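4. Folding and Storing Knitwear

Sweaters and other knits are a little different from the rest of your laundry, and we would like you to take your time over this section before you fill your first Livine drawer. A knit that goes in carelessly will come out with a crease across the front and a shoulder that has grown a bump, and children's knits, with their pictures and thick patterned yarns, are the fussiest of all. The good news is that once you have done two or three of them, your hands will remember the steps and you can put this guide back in the kitchen drawer with the others.

You will need:

One Livine folding board, small (part 413)
One Livine drawer divider set
A clean, flat surface at waist height, such as a made bed or a wide table

Before you begin

Make sure the garment is completely dry, cuffs and neckband included, as these hold on to moisture long after the body feels ready. If you are not sure, leave it lying flat for another 20 minutes and check again. Empty the pockets, close any buttons, and run your palm over both sides to find loose yarn ends. Tuck these back to the inside with a blunt needle. Please don't snip them!

4.1 Laying the garment out

1. Spread a plain or printed sheet over your surface. Cotton is best. A rough blanket will catch at the stitches.

2. Lay the garment down with the picture or pattern facing you. You will turn it over later, but it is much easier to see whether a knit is lying straight when you have a face or a row of stripes to go by.

3. Look for places where the cloth has doubled under itself. A long dark line across the fabric usually means a fold is hiding there, and a small bunch at one end of that line is the spot to start from. 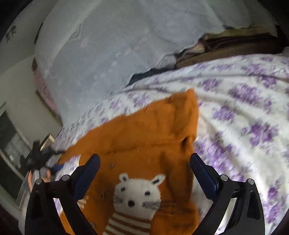

Fig. 4-1. Knit with bear-like figure, not yet smoothed. Note the crease above the head and the bunched fold at its right end.

4. Slide a flat hand under the bunched spot and lift it gently, letting the fabric fall open by its own weight. Work along the crease from there, a little at a time.

5. Smooth outward from the middle with your palms. Stripes are a great help at this stage – if they slant, ease the lower edge over until they run level from side to side.

CAUTION: Never pull a knit straight by its corners. The stitches will stretch, and a figure knitted into the front may stay lopsided until the next wash.

4.2 Folding

1. Turn the garment face down, keeping it as smooth as you can.

2. Place the folding board in the center, with its top edge just below the neckline.

3. Bring one side in over the board, and lay the sleeve back down along its own edge. Repeat on the other side.

4. Draw the board out from the bottom, then fold the garment up in halves. Thick knits are happier with one fold than two.

5. Turn the bundle over so the picture is on top. Small children find their favorites this way, and the rest of the drawer stays tidy a good deal longer.

Note: If the board drags on the yarn, wipe it with a barely damp cloth and let it dry. Do not use furniture polish.

4.3 Filling the drawer

Set the dividers at least 10 inches apart for children's sizes. Stand the bundles on their folded edges, heaviest at the back, and leave enough room to slip your hand in between. For knits put away in August or over any long warm spell, refold them once along different lines halfway through the season.

For adult sizes and cardigans with collars, please turn to page 67.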